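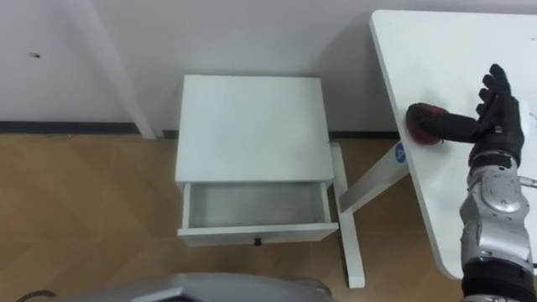 Budgeting for a second arm and hand on a household-task cell: buy now or wait?

Posted by Jolanta Borkowska, 4 April 2024

I look after equipment planning for a small lab at Vukilstead. The current job is a pick-and-place task with furniture: a round item on a tabletop, a small bedside cabinet next to the table, one drawer with a knob. The item has to go from the tabletop into the drawer, and the drawer has to be shut afterwards.

We have one humanoid upper body with articulated hands, leased through Rotley. The lease is up for renewal and I need to put a figure in for the next budget. Three things I can't settle:

Whether to buy spare hand skins with the lease or separately. The fingertips wear first and the quote bundles them with a full hand service.

Whether cabling should be its own line. We have external cable near the wrist and more at the base, and I have no idea what replacement labour costs.

Whether furniture counts as equipment or consumables. Our finance people want it in one column or the other.

The lease term on offer is two years. Any real numbers appreciated.

Hubert Mazurek

Split the skins out. We had the same bundle and paid for five hand services when all we needed was fingertips. Ask for the skin as a separate part number and get the lead time in writing. Ours was quoted at up to 7 weeks, so we hold one spare set per hand on the shelf.

Cabling gets its own line, yes. The cable itself is cheap. The labour is not, as the forearm covers have to come off and the joints need rechecking afterwards. Budget one replacement per arm per year and carry the balance forward if you don't use it.

Furniture: consumables. Flat-pack drawers are not built to be opened all day. Runners go first, then the knob screw works loose. Buy the same model in a batch, in the same colour, before the shop changes the range. A new cabinet with a slightly different drawer height cost us more in rework than the whole batch would have.

On the term, I would ask for one year with an option on the second. Check who pays freight if the unit goes back for repair - our first contract was silent on that and we wore it.

Zdzisław Szulc

just buy it outright, leasing is a rip off

Consuelo Quintero

Agree with Hubert on skins and cables. I would not buy outright unless you have someone in-house who can service the hands.

One item missing from your list is floor protection. If the base is moved between stations on timber-look planks, you will mark them, and the landlord will notice. Our mats came to $374 for a single bay, and I had to find it from the travel budget. Put it in at the start.

Also log your cycles. We track drawer openings and grasps in Grorkodex, but a spreadsheet does the job. When renewal comes up you can argue the service interval from your own usage, and Rotley did move on price once we showed them ours.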